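How to Research the History of a Small Municipal Airport

Posted 24 Mar 2018

Most small airports in this country have a history that was never written down in one place. The facts are there, but they are split between the county courthouse, the newspaper, the state aviation office and a few boxes in somebody's hangar. I put together the history of the field at Hurnville over two winters, and the steps below are the ones I would follow again.

Step 1. Fix the location and the names

Airports change names more often than people remember. Hurnville was first Zoubi Field, after the family that leased the pasture, then Hurnville Municipal. If you search under the current name only, you will miss the early years. Write down every name you come across and the years it was used.

Check the location as well. A town may have had an older landing strip on a different piece of ground, and newspapers often call both of them "the airport." Compare the acreage. Our deed gives 158 acres, so when I found an article describing a much smaller field by the river, I knew it was an earlier site.

Step 2. Pull the deeds

Start at the county recorder's office. Ask for the grantee index and look under the name of the city, the county and any airport authority. You are looking for the original purchase, later additions and any avigation easements, which give the airport rights over the approaches. Copy the book and page number for each one.

Land that was leased may not appear in the index at all. In that case the lease will usually be attached to the council minutes for the meeting where it was approved.

Step 3. Read the council minutes

This is the slow part. Minutes are generally kept by the city clerk in bound volumes, and the older ones may not be indexed. Narrow the dates using the deeds and then read forward. Look for:

Bids and contracts for grading, paving and lighting
Appointments of airport managers
Fuel and hangar leases
Federal or state grant applications
Complaints about noise, livestock and low flying

The complaints are worth copying. They often give the type of airplane and the name of the pilot, and the official entries almost never do.

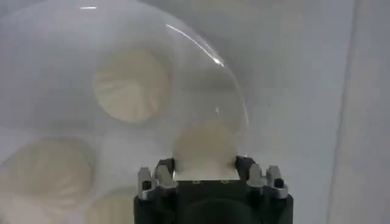
Oral history comes next, and it should be done sooner than you think it needs to be. Make a list of former managers, mechanics, line workers and students who soloed at the field. Keep the setting simple. A kitchen table works better than an office, and a little food helps people settle in, so bring something that can wait without trouble, like a few small buns or dumplings under a clear plastic lid. Ask to see logbooks before you start recording. A logbook gives you dates, and with the dates in front of them people remember a good deal more. My best interview was with Hussam Dabbas, who ran the shop at Hurnville and still had his work orders.

Step 5. Find the aerial photographs

Government agencies photographed much of the rural United States from the air starting in the 1930s. Your county soil office or state university map library may have prints. Put them in order by date and note what changes: a new taxiway, a row of T-hangars, a crosswind runway that goes back to grass. If the minutes say a runway was extended and the next photograph doesn't show it, the work was probably delayed. Ours was approved in November and was not finished for 2 years.

Step 6. Sort out the costs

Published construction figures rarely agree. One article may give the total, another the city's share only, and a third may leave out the land. Make a table with a column for each source of money and fill in only what you can document. Leave the rest blank. I found three different prices for the Lunanetti hangar, and the lowest one turned out to be for the steel alone.

Step 7. Number your sources

Give every document a number the day you copy it and write the number on the back. I ended up with 268 items and would have lost track of them by item 60 without this. A spreadsheet with the number, date, title and where the original is kept is enough.

Caoimhe Carroll at the Tidurgate library scanned our collection and kept the same numbers for the files, so a reader can go from a footnote to the document without help. If your local library will take copies, deliver them with the spreadsheet — a box of loose papers may sit for years before anyone can list it.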